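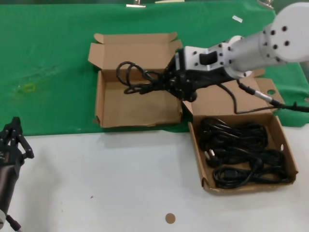
Moving cross-country: one box for all the cords, or a bag for each?

Mahlet_H
Hi all! We leave for Otosside in August (400 miles, two kids, one very opinionated cat) and I'm finally facing the cord drawer. My mother swears by one big cardboard box for every cable in the house, and you sort it when you land. My sister says a zip bag for each one, labeled, or you'll be sorry. Who's right? I'd love to hear from anybody who has been through it.

tondcombe_mitiku
Welcome, and congratulations on the move! I'm with your sister all the way. We bagged everything when we left Tondcombe, wrote the room on each bag with a fat marker, and had the lamps and the internet going before supper. It took me an evening and a pot of coffee, and I'd happily do it again.

Shewit L.
I have to disagree with Mitiku, much as I enjoy his posts. A bag for every cord is a lot of plastic, and half of them split anyway. Wrap each one loosely, put a bread tie around it, and lay them in a shallow box. I did our whole house with a packet of 60 ties and had plenty left for the kitchen.

tondcombe_mitiku
Bread ties come off, Shewit! I've chased them all over the back of a truck.

Shewit L.
Then you're not twisting them enough, my friend :)

Yabsira_G
Can I suggest a middle road? Tape the cord to the thing it belongs to, if the thing is sturdy (painter's tape, so it peels off clean). Only the strays need a box. And please, Mahlet, carry the router in the car with you.

Mahlet_H
You're all so kind, thank you! Tape for the big things, ties for the strays, and the router rides with the cat. I'll tell my mother gently.

Recent topics
Cheap boxes near Pollock?
Moving with an older cat
Who pays when the truck is late
Wrapping plates without newspaper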